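Coffee Station FAQ - Stirine Guest Kitchen

Which pods fit the machine?
Standard single-serve pods only. Lunde pods are a different diameter and will not seat in the holder.

How do I load a pod?
Raise the silver handle until the lid is fully open. Press the pod into the round holder, foil side up, and lower the handle until it locks. The lid contains a piercing mechanism - keep fingers out of the holder.

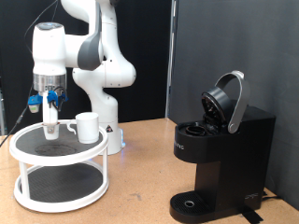
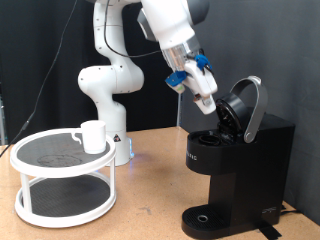
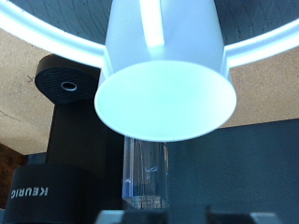 Coffee station. The first two views show the lid open.

Where do mugs and pods go?
Mugs go on the upper tier of the round stand, pods on the lower. Return both mats to the tiers after wiping.

How often is the machine descaled?
Every 6 weeks. The March descale also includes a needle cleaning. Linnea Lindholm keeps the log.

The brew stops partway. What now?
Switch off, wait 20 seconds, switch on and run a cycle with no pod. If it stops again, leave a note for Valter Nygård.

Can I plug in a second appliance?
No. The outlet is shared with the kettle, rated at 2000 W.

Last updated August 26, 2023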